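Blankets and Baskets at Trudstead – Gallery

Collected on these pages are pictures from the Trudstead linen store and the rooms next to it, where household textiles are sorted, folded and put into baskets before they go back on the shelves. The store moved to its present building in October, and a good deal had to be unpacked and put away again. There are 28 shelves in all, and more than 900 pieces to find room for. Most are bed linen and blankets, with a smaller number of towels and table covers.

The baskets are in 2 sizes. The smaller one takes a single folded item, or a few thin ones. The larger one is kept for quilts and for anything that does not fold flat.

Folding

Knitted and waffle blankets are folded in half, then in half again, with the open edges kept to the same side. They go in the basket with the last fold uppermost – it makes them easier to lift out. Cotton sheets are folded smaller and stacked by size. Fleece throws can be rolled, although they take up more room that way.

Labels are left on. A blanket that has lost its label goes to the Räsänen shelf by the door until the fibre has been checked, and is washed cool in the meantime.

Baskets and cream textiles

Olive-green basket, and cream-coloured fabric with it. The ribbed knit of the blanket shows best in the first picture. In the second, the basket is at the upper left of the table, with a small white tag showing on the folded piece inside.

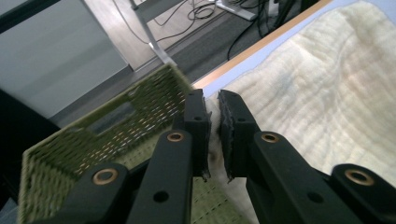
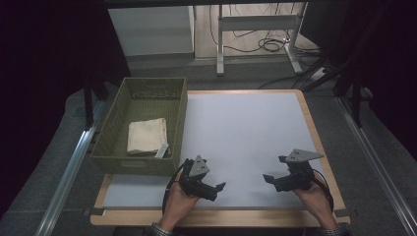

Shelves and storage

The Groltard shelving runs along the long wall and holds blankets on the lower 3 levels, with sheets and pillowcases higher up. Baskets stand with the handle opening to the front. The Rostov cupboard is deeper and takes the quilts. Its top shelf is left for spare baskets – they nest inside each other when empty.

Gallery last updated Nov 11, 2020

Contact us | © Trudstead Linen Store | Back to top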